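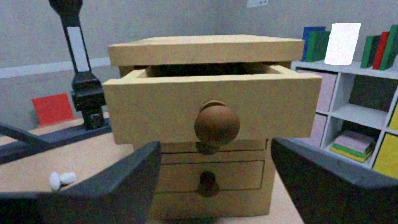
Small chest of drawers with the upper drawer partly open.

18 June 2022
By the reed group, second-year students, School of Instrument Making, Kastport

Pitch and bellows pressure in a small old accordion: report of the student project

1. Why we chose this subject

In our first year we learned to tune free reeds on the tuning bench. The teacher gives you a reed plate, you sound it with the foot bellows, you look at the meter and you scratch a little metal from the tongue. When the meter is quiet, the reed is finished. Then the plate is waxed back to its block, the block goes into the instrument, and very often the note is wrong again.

Everybody in the workshop knows this difference and every repairer has a personal habit to deal with it. Some of them tune on the bench a little sharp. Others make the last pass inside the instrument, through the open reed chamber, which takes long and is tiring for the hands. We wanted to know how big the difference is in one real instrument, and if it is the same for low and high reeds.

2. The instrument

The school owns a Brirnero, a modest piano accordion with 30 treble keys and eight bass buttons. It was bought for teaching and it has no special value. The label inside the bellows says Hrubý, and this is the workshop which assembled it. We did not find out who made the reeds. They are steel tongues on zinc plates, fixed with wax, and most of them look like they were never touched since the beginning.

The condition at the start was like this:

- Bellows tight, except one corner where the tape was lifting.
- Wax dry and cracked on both treble blocks.
- Leathers curled on the lower half of the treble side, almost flat on the upper half.
- Light rust on a number of tongues, deeper on two of them in the bass.
- Key pads hard but closing well.

We decided to repair the corner of the bellows first, because a leak would disturb all the pressure readings. The rest we left as it was for the first series. This decision was discussed a lot in the group. One part of us wanted to change wax and leathers immediately, and then measure a healthy instrument. But the customer who comes to a repair shop brings an instrument with old wax and old leathers, and it seemed more useful to measure both conditions.

3. How we measured

Pressure was measured by a water manometer made from clear tube. A thin hose went through a hole in a wooden plug, and the plug sat in the place of the air button valve, so we did not need to drill the case. The accordion stood on its bass side, and the bellows were closed by weights on a board. With more weight the pressure is higher. For the drawing direction we hung the weights below and turned the whole instrument.

We used three pressures, which we called soft, middle and strong. Soft is the lowest pressure where all reeds still start without help. Strong is near to what a player uses in a loud chord. Middle is the pressure of the school's tuning bench, and it was chosen so to make the comparison fair.

For each reed we opened the key, waited until the tone was steady, and wrote down the deviation in cents. Every reading was repeated by a second student who did not see the first value. In the beginning we wrote on paper and copied it later to the table. We do not recommend this. Two pages were mixed and one evening was lost for finding the mistake.

The room had no air conditioning. We noted the temperature at the start and at the end of every session, and if the difference was more than two degrees, the session was not used.

4. Readings which we removed

In total we took 1,634 readings. After checking, 974 stayed in the table. This is a big loss and we must explain it.

The largest part was lost by the temperature rule. The January sessions were held in the small room beside the boiler, and there the temperature climbed the whole afternoon. Another part was removed when the two students did not agree within two cents. The last part comes from reeds which did not speak clearly at soft pressure, because the curled leather made a noise like paper and the meter jumped between values.

We think now that the limit of two degrees was too strict. A reed changes only little with such a difference. But the rule was written before the start and we did not want to change it after seeing the results.

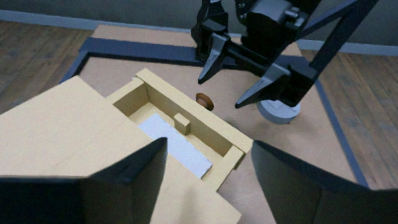

5. Results, first series (old wax, old leathers)

All reeds went lower when the pressure increased. This was expected from the books. The amount was clearly different over the range. The low bass reeds fell the most between soft and strong, so much that you can hear it without a meter if you play one long note and push. In the middle of the treble side the change was small. In the top octave it was almost nothing, but here the readings were also the least stable, and we would not like to build a theory on them.

Between bench and instrument, at the same pressure, most reeds were lower in the instrument. The difference was not regular. Two neighbors on the same block could behave quite differently. In several of these cases we found afterwards a crack in the wax under the one which was further away. Air was leaking beside the plate and the reed was not held firmly.

The reeds with curled leathers had one more problem. They were slow to start, and in the first moment the pitch was unstable. Our method does not show this, because we always waited for the steady tone. A player does not wait.

6. Work on the instrument

After the first series we removed all plates and cleaned them. New wax was mixed from beeswax and rosin according to the school recipe. The leathers came from Climport as a set of mixed sizes. For the longest reeds the leather in the set was too soft and did not come back after bending, so we glued a thin plastic strip on top as a spring - it is common practice, and it worked well.

Rust was removed with a fiberglass pencil, always along the tongue and never across it. Cleaning changes the pitch too, so each plate was measured on the bench before and after. The two deeply rusted bass reeds were not cleaned completely. We were afraid to make them thin near the rivet, where a tongue usually breaks.

In this phase we did not tune anything. It was hard to leave it alone, because the instrument sounded sour and we all knew how to correct it.

7. Results, second series (new wax, new leathers)

The fall of pitch with pressure stayed practically the same as before. We conclude that it belongs to the reed tongue and its slot, and a repairer cannot do much about it with wax and leather.

The difference between bench and instrument became smaller and, more important, more regular. Neighbors now behaved like neighbors. On the treble side it would be possible to draw a smooth line through the values and use it as a correction on the bench. On the bass side this is not possible. The chambers there are of different sizes and one of them is folded around a corner, and its reed is far lower in the instrument than on the bench. No general rule would find this reed.

8. What we would do differently

The weights on the board were a simple solution, but the bellows have their own stiffness and the pressure was not constant when they were nearly closed. A small blower with a regulating valve would be better. We also would measure the starting time of each reed, probably with a microphone and a recording.

We had only one instrument. The line of correction for the treble side is valid for this Brirnero and maybe for others with the same blocks. A larger accordion with a cassotto chamber will for sure give another line.

9. Use in the workshop

For our own repairs we took these habits from the project:

- Change bad wax and leathers before any tuning, also when the customer asks only for tuning.
- Tune on the bench at the middle pressure and write the pressure on the work sheet.
- Put the block back and check all the notes inside before the second pass.
- Bass reeds get their last correction in the instrument.

The accordion was tuned at the end of the term and went back to the teaching room. The full table of readings, the drawing of the plug and the wax recipe are kept with the work sheets in the workshop, and can be asked for there.

Last updated: the wording of section 7 was corrected after the group discussion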